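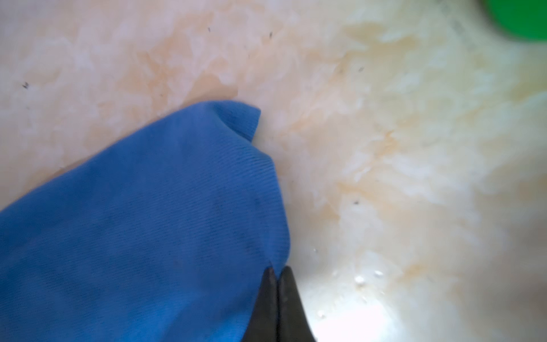 March 10, 2019. Tackle load rig, second round of tests. Want to settle why the Stoswood pad reads high on shoulder contact when the Gurnero pad doesn't. Same sled, same plate, same drop height. Wiped both load plates first, cloth on the pale marbled top, blue one with the ribbed knit -- that kind is fine on the plates, keep it off the foam faces, the ribs drag on the tacky coating. Zeroed twice. Second zero held.

Background for anyone picking this up: the argument started with the late challenge in the Muden game, the one the ref missed, where the fullback came off with the rib thing. Club wants to know if the new chest pad would of made any difference. We can't answer that. What we can do is say how much each pad spreads a hit at a fixed height, and whether it still does it after a half's worth of hits.

Setup as in October except the new amplifier. Sled height 4 on the scale, not measured in anything useful, just the notch. 10 hits per pad, wait 2 minutes between hits so the foam comes back. Did not wait the full time on the first few Stoswood hits, got impatient. Marked those in the sheet, don't average them in.

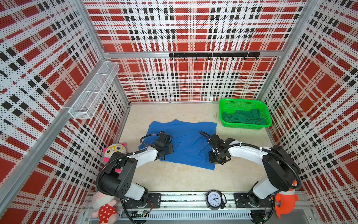

*Plaid panels, hook rail on the back wall.*

Results so far, rough:

- Gurnero: steady all the way through. First hit a bit low, always is, the strap settles.
- Stoswood: climbs from the third hit on, then flattens. Peak of the set was 184 on the raw channel. Raw, NOT converted.
- Old club pad (the flat one from the kit room): all over the place. One side has gone hard. Useless as a baseline but ran it anyway, people will ask.

First thought was the amp warming up. Ran the Gurnero again after the Stoswood and it came out same as before, so no. Second thought, strap tension. The Stoswood strap is stretchier and the pad walks down the plate a little with each hit, so by the middle of the set the sled is landing near the top seam where its thinner. That would do it. Drew a pencil line at the top edge and it was clearly below the line at the end.

So it may not be a pad problem at all, or it is but it's the strap. Which matters on the field too -- a player isn't going to pull it back up after every ruck.

Re-ran with the strap taped down. Only got partway, but no climb. Need the full set before saying anything to the club.

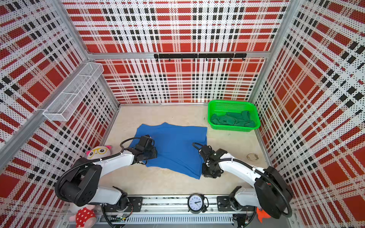 *Blue T-shirt laid out, collar to the back.*

Jersey question. Somebody at the club asked if we test with a shirt over the pad, seeing as that's how it's worn. We don't, we never have. Hyvönen method says bare pad against the plate and everything we'd compare to is bare. My guess is a thin shirt does nothing for peak load but could change the walking, because the pad would be held from outside as well. Worth a short set with a tight match jersey, then a loose one. Do NOT mix those numbers into the main table.

Also should think about angle. Everything so far is square on. The Muden hit was nothing like square, he was turning, and came in from the side and low. If we tilt the plate the sled skids and the trace gets a second bump. Tried it once in October and gave up. Could try the rubber-faced nose instead of the steel one. Check if we still have it, last seen in the drawer under the drill press. 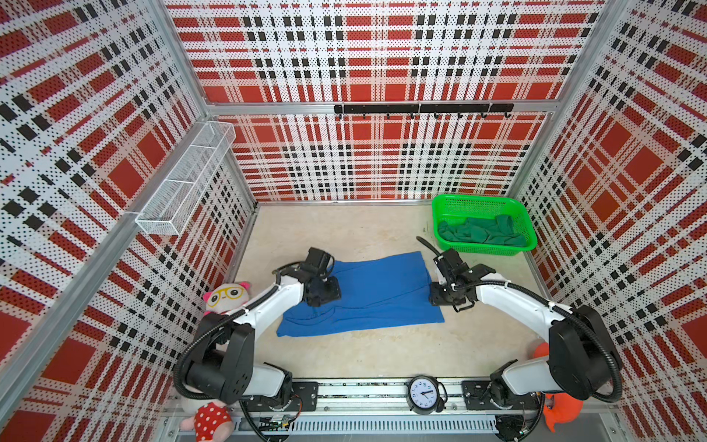

If the rubber nose has gone missing then a disc cut from the old mat would probably do for a first look, as long as the same disc gets used for every pad. Write the thickness down this time.

Other stuff:

- Sled bearing is noisy on the way back up, not on the way down. Oil it.
- The trigger missed one hit in the Gurnero set, had to repeat. Cable was half out. Tape it
- Sheet has two columns both called "peak". The left one is raw. Rename before sending to anybody.
- Stoswood sample is a size medium, Gurnero is a large. Didn't notice til afterwards. Probably OK for the center hits, not OK for the seam. Ask for a medium.

What to tell the club for now: both new pads are better than the old one, more to come. Don't give them the 184, they'll print it in the match program.

Next: full taped set on the Stoswood, then untaped again with a photo of the pencil line every couple of hits. Then jersey sets. Angle last, if theres time. Charge the logger overnight, it was nearly flat when I shut down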